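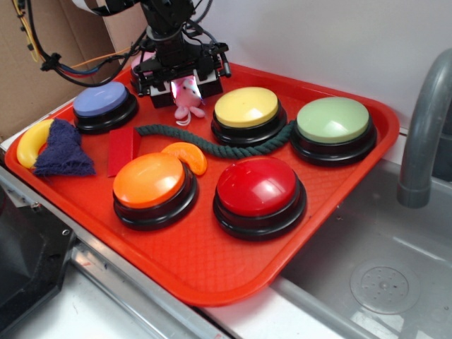 Visitación Prieto had run the quiz night in Soswood for 20 years, and she did not want to sell the house with the quiz still in it. The question cards were in the hall closet in shoe boxes. The scoreboard was behind the piano. Her sister's boy had offered to haul it all to the dump in August, and she had said she would think about it.

Heidrun Riedl came over after lunch with an empty suitcase.

"I'm only taking the geography," she said.

"Take the history too. It's the same length, and most of it is still true."

They sat at the kitchen table and went through the cards. Heidrun read each one out loud before she decided. Some had been corrected in pencil. One asked for the longest river in a country that had since become two countries, and they talked for a while about whether that made it a bad question or a better one.

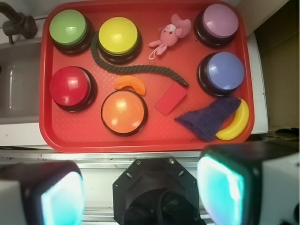
"You never let me win," Heidrun said.

"You never knew any of the music."

"I knew some of the music."

Visitación got up and filled the kettle. Heidrun had been on the Hallis team, four women from the same street, and in all those years they had come second more than anyone. The winners were usually the men from Vallejo, who drove 44 miles and didn't stay to eat. Once they had won on a tiebreaker – the height of a church steeple – and Heidrun had gone out to the parking lot and walked around it twice before she came back in.

She found that card now, near the bottom of the second box. The answer on the back was 295 feet.

"We said 300," she said. "What did they say?"

"They said 295."

"Exactly?"

"Exactly."

Heidrun turned the card over, then back again. "Who told them?"

Visitación put the cups out. She cut the bread and looked for the butter, which was where it always was.
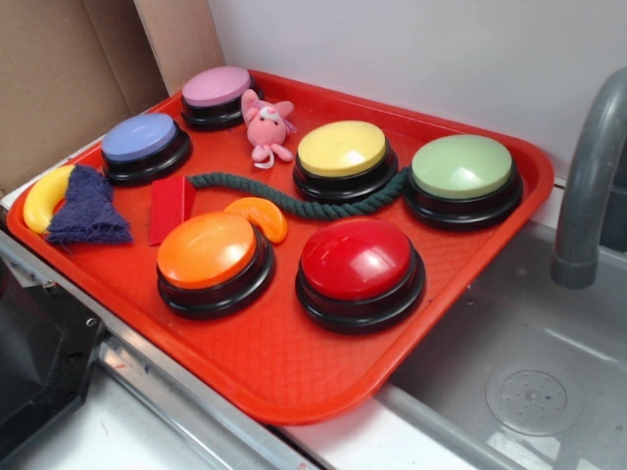 "My brother-in-law was on that team," she said finally. "He was out of work. There was a prize that night, you remember, the 1000 dollars."

"I remember."

"I should have told you before."

Heidrun put the card in her coat pocket. She didn't put it in the suitcase with the others. The kettle boiled and switched itself off, and neither of them got up for it.

"Did he find work?" she asked.

"In the fall. Driving a truck."

"Well," Heidrun said. 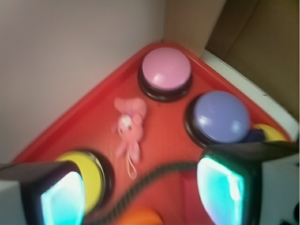
She pulled the third box over and took off the lid. It was all music. She read the first card to herself, moving her lips a little, and then held it up so that Visitación couldn't see the back.

"Ask me this one," she said, and handed it across the table.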